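Rules for Robots in the Kitchen

Robots follow rules too! At Plomeck, every helper robot has to learn 3 big ones before it gets near a sink. Rule one: move slowly when people are close. Rule two: stop right away if someone presses the red button. Rule three — the hardest! — never squeeze harder than the job needs.

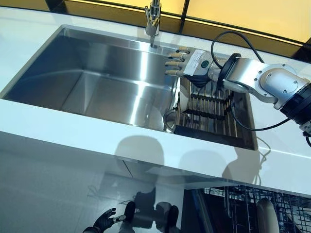 Nahuel Farías says kids have a rule to follow as well: stay behind the line until the arm has stopped moving. Grown-ups do it too!

Can you think of a good rule for a robot in your house?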